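Workshop > Notebook > Materials > Paper

Bench paper, second look

12 April 2023. Back bench, Drirkthorpe. Notes by me, with corrections from Mei where she insisted. 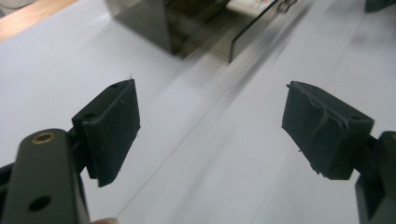

I still don't believe in the Hemik paper. The claim from the supplier was that one white sheet over the bench would keep glue off the wood, show up every stray thread and crumb of board, and peel away clean at the end of the day. We've been on it long enough now to say something. The size is fine. A large white sheet gives you plenty of room to put things down on, and dark fluff does show up against it, I'll grant that much. With the old brown kraft you could lose a black thread until it turned up inside a box lining. But I could get the same from any white paper, and I'd like to know what we are paying extra for.

Glue test. Brushed out a strip of the usual paste and a strip of white glue on an offcut, left both under a board for 30 minutes, then lifted. Paste came through. Not a lot, but there was a dull patch on the wood and it wiped off gray. White glue didn't come through but the paper cockled so badly that anything laid next to it would have been sitting on a hill. The leaflet says "resists cockling." Resists how? Compared with what? Mei says I put it on too thick. Possibly. I put it on the way we all put it on at four in the afternoon.

Did it again with a thin coat, to be fair. Paste did not come through this time. Cockling better, still there. Mei would like it recorded that this was the result she predicted.

Knife test, which isn't really a fair test because you are supposed to use the mat. People don't. One light pass with a fresh blade goes straight through and into the bench. Kraft does the same, so no difference, but the catalog page had a picture of someone trimming on it and I think that's asking for trouble.

Pencil: takes it well. Too well, in fact. Paloma marked out a lid on a sheet that had graphite on it from the day before and we had a gray smear down the side of the lining cloth. Erased most of it. If we keep this stuff the rule has to be no working out sums on the bench paper. I'm as guilty as anyone, the corner of my last sheet had the whole Breathnach order on it.

Price. 178 a roll for the Hemik through Murnedeo, and I can't get a straight answer on whether that includes delivery. The newsprint end rolls cost us next to nothing but they go yellow and leave ink dust, so that isn't a like for like swap. What I want is a plain white lining paper from a decorator's shop, same weight or near it, run side by side for a couple of weeks. Nobody has done that yet, and until it's done I don't see how anyone can tell me the Hemik is "worth it."

Paloma's view, written down because she asked me to: the white makes it easier to see color properly when matching cloth, and her eyes are less tired. I can't measure that. I did try two blue cloths on white and then on kraft and they looked different to me on each, so she may have a point about the color. Eyes, no idea. The lamp over that end was also changed recently and she hadn't thought of that.

Also noticed:
- Curls at the ends when it comes off the roll. Needs weights on the corners for the first hour or it creeps up under your wrists.
- Torn edges shed a bit of fiber. Cut it, don't tear it.
- The two faces are not the same. One is slicker. The leaflet doesn't say which goes up. I've been putting the slick side up and Mei has been putting it down, so our glue results may not even be comparable. Should have caught this before writing the paragraph above. Leaving it in.

To do: repeat the glue strips on both faces, labeled this time. Get the lining paper. Ask Murnedeo about delivery, in writing. Mei to keep her used sheets instead of binning them so we can look at the undersides together. We have 3 rolls left and I'm not signing for more until October at the earliest.

Contact the workshop | © Drirkthorpe bench notes | Back to top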